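Slide 5. The stall

Run 256 of 1,280, Nindville bench. Tomato on the tray, both grippers in view, and the right one simply stopped. No fault code. The log says "OK" for 20 seconds, which is one word for it.

Pause for the laugh. If none, move on.

Cause: the watchdog was listening to the left arm only. Koutsoukos signed that off in October. So did I (say this part quickly).

Fix is on the next slide. Leave the picture up for questions.
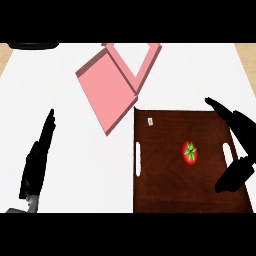
Chrysanthi Andreadis wanted to know who was watching the watchdog now.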